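**Valerian** (*Valeriana officinalis*) - tall perennial herb, grown for its root. Used mainly as a mild sleep aid and for nervous tension. Native to Europe and parts of Asia, now naturalized in much of North America. Common names: garden valerian, garden heliotrope, all-heal.

## Plant

Grows up to 4 feet or more in damp ground. Leaves in pairs, divided, toothed. Flowers small, white to pale pink, sweet smelling, open in June in most gardens. The root is another matter - fresh it hardly smells, dried it stinks. Old socks is the usual comparison. Cats like it, some of them a lot.

Not to be confused with red valerian (*Centranthus ruber*), the one on old walls. Related, but not used the same way.

## History

Known to Greek and Roman doctors, who gave it for digestion, cramps and as a diuretic. Sleep use came in later and was well established by the 1700s. Widely sold as a tincture in the 19th century, often mixed with bromides. Dropped out of most official drug lists in the US by the middle of the 20th, stayed on sale as a supplement.

## Active compounds

Not fully worked out. The root contains volatile oil, valerenic acid and a group called valepotriates, which break down quickly in storage. Valerenic acid seems to act on GABA receptors in the brain, the same general system many sedatives work on. Wether that explains the effect in people is still argued about. Most likely several compounds together.

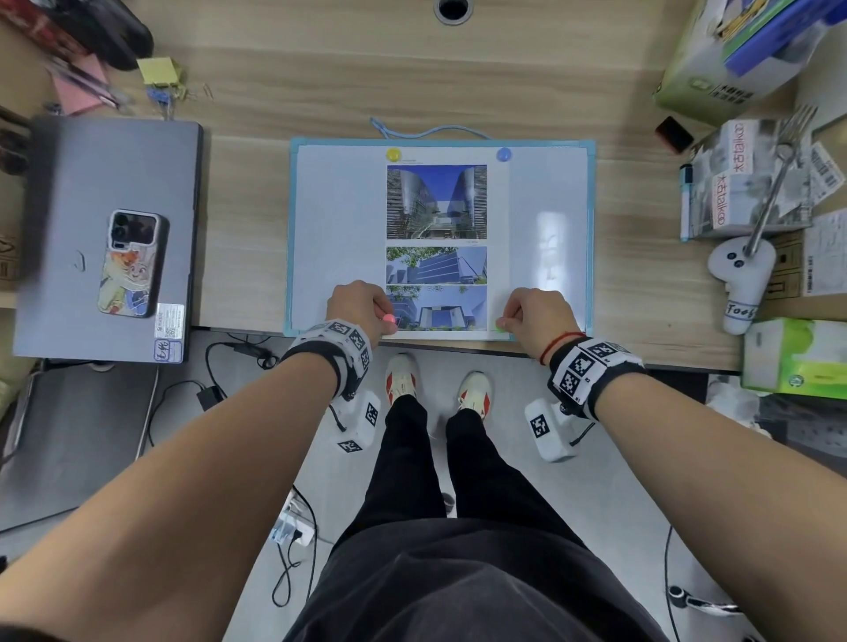

*Printed sheet with building photographs, on a magnetic whiteboard.*

## Uses

- Trouble falling asleep
- Restlessness, mild anxiety
- Cramps (traditional, little evidence)

Trial results are mixed. Some people report better sleep, measured sleep often changes very little. Studies tend to be small and the extracts differ from one to the next, so hard to compare. Some guidelines advise against it for long-term insomnia.

## Forms and strength

Tea, tincture, capsules, tablets. Tea is made from the dried root, steeped covered. Taste is bitter and earthy - many people give up and go to capsules. Plain root powder and concentrated extract are not the same strength, so a label reading 1000 mg of root can't be set against the same weight of extract. Often combined with hops or lemon balm.

Usually taken in the evening, up to 2 hours before bed. Several weeks of regular use may be needed before any effect.

## Side effects and cautions

Mostly well tolerated short term. Headache, upset stomach, vivid dreams, grogginess next morning. A few people get the oposite effect and feel wired. Rare reports of liver trouble, cause not always clear.

Avoid with alcohol, sleeping pills, benzodiazepines or other sedatives. Not advised in pregnancy or breastfeeding, or for young children - too little data. Tell the doctor before surgery. No driving if drowsy. After long heavy use, taper off slowly.

## Growing

Full sun or part shade, moist soil. Seed needs light to sprout and doesn't keep well, use it fresh. Division in spring or fall is easier. Self-seeds freely, considered invasive in some states. Roots are dug in the fall of the second year, washed, split and dried at low heat with good air flow.

## See also

Hops, passionflower, lemon balm, skullcap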